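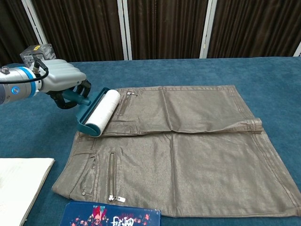 Rouleau adhésif sur un pantalon plié, coloris bronze-gris.

Assistance > Boutique en ligne > Fiches produit > Ticket 654

Objet : variantes de coloris absentes après import du catalogue Etalari
Priorité : normale
Statut : résolu

Symptôme
Sur la boutique Flarnanside, les pantalons à plusieurs coloris n'affichent plus que le premier. Le sélecteur est présent mais ne se déroule pas. Les références à coloris unique s'affichent correctement. Aucun message dans la console du navigateur.

Environnement
Module d'import Prullell, tâche planifiée nocturne. Fichier source CSV, séparateur point-virgule, encodage UTF-8 avec BOM. Taille de lot : 1000 lignes.

Relevé
- Cache de la boutique vidé : sans effet.
- Réindexation complète : sans effet.
- Import manuel du même fichier : 47 références en anomalie, identiques à celles de la nuit.
- Import d'un extrait de 300 lignes : toutes les variantes sont présentes.
- Retour au lot de 1000 lignes : anomalie reproduite.

Analyse
Le journal du module indique « parent introuvable » pour chaque variante rejetée. Dans le fichier source, le tri se fait par code couleur et la ligne parente peut se trouver après ses variantes, parfois dans le lot suivant. L'extrait de test avait été trié par référence à l'export, d'où le résultat trompeur. La taille du lot n'est pas en cause.

Correctif
1. Suspendre la tâche planifiée.
2. Dans le profil d'export Sosa, remplacer le tri « code_couleur » par « ref_parent, type_ligne ».
3. Régénérer le CSV et vérifier que chaque ligne de type P précède ses lignes de type V.
4. Relancer l'import en mode « mise à jour », sans purge.
5. Réactiver la tâche.

Contrôle
Import complet terminé, zéro rejet. Sélecteur de coloris fonctionnel sur les 47 références. Les visuels n'ont pas été réimportés ; leurs associations sont conservées.

Reste à faire
Ajouter une alerte sur « parent introuvable », actuellement journalisé au niveau info. Demande transmise à l'éditeur du module.

Dernière mise à jour : 10 janvier 2025

Tickets liés
Guide des tailles vide sur mobile
Doublons de références après changement de saison
Import CSV : accents remplacés par des losanges
Prix barré affiché hors période de soldes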